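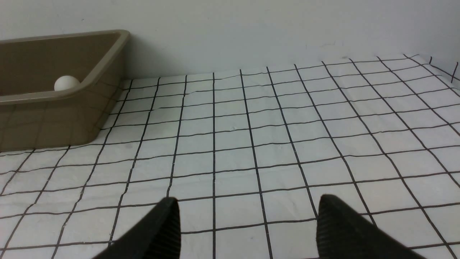

Grundora Shed, bench 2, June, 4:20 pm

Ball clearing again. Club rules unchanged: five balls, one tub, nobody's hands past the tape once the timer starts. I have written that last bit on the whiteboard in a larger size than last month.

Branch is Manole, up to commit 1319. The 1320s belong to whoever is brave enough to merge the wrist exposure changes, and that won't be me before dinner.

First job was the grid cloth. It wants ironing. The perception crew swear the wrinkles don't matter as they only use the lines for a rough pose check, but the check threw a skew warning every time we leaned on the bench, so I've raised the tolerance and made a note to feel bad about it. The spare cloth went home with someone to be washed and is presumed to be a picnic rug now.

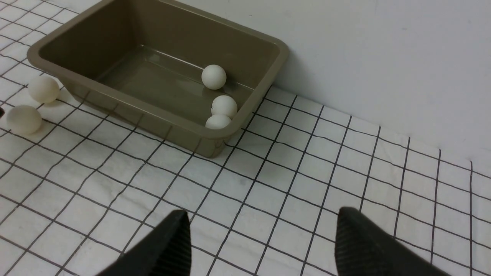
Wrist view, three in the tub and two on the cloth beside it.

Detector settings for the record: minimum radius back to 20 pixels. At 36 it was tidy and ignored anything at the far end of the bench, a trait it shares with half the first years. White balls on white cloth was our own choice. We had a whole catalogue from Wollwood to pick from, including orange, and we voted for white on account of the price.

To do on the detector:
- log the confidence for each ball, not only the best one
- stop it treating the tub rim as a candidate
- find out why the overlay text is in Portuguese

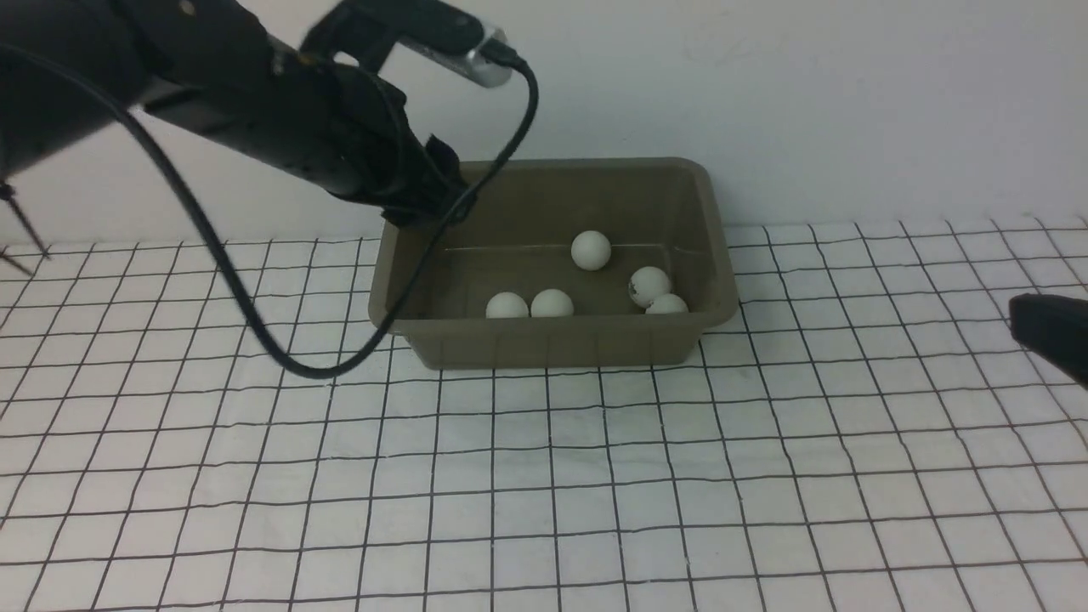
Five in the tub, arm over the back left corner. Mind the cable loop.

Cable: it needs a clip further up the arm, and a proper one. Masking tape is not strain relief, whatever the build log says. Forkia sell a reusable clip that fits the sleeve and I've put it on the order along with more finger pads. If the order gets knocked back again I'll use a hair tie and we can all live with the colour.

One ball has a dent. Leave it in the set - the comp balls won't be perfect either.

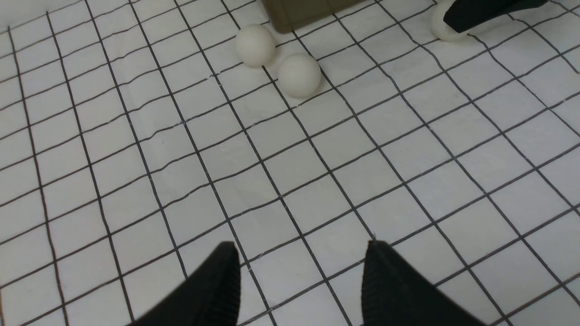
Can both arms go for balls at the same time?
Only if each keeps to its own half of the cloth. The planner has no idea the other arm exists yet, so the split is hard-coded down the middle column and anything sitting on that line goes to the left arm.

Left to do before pack-up: push the branch, charge the laptop, put the lid on the marker.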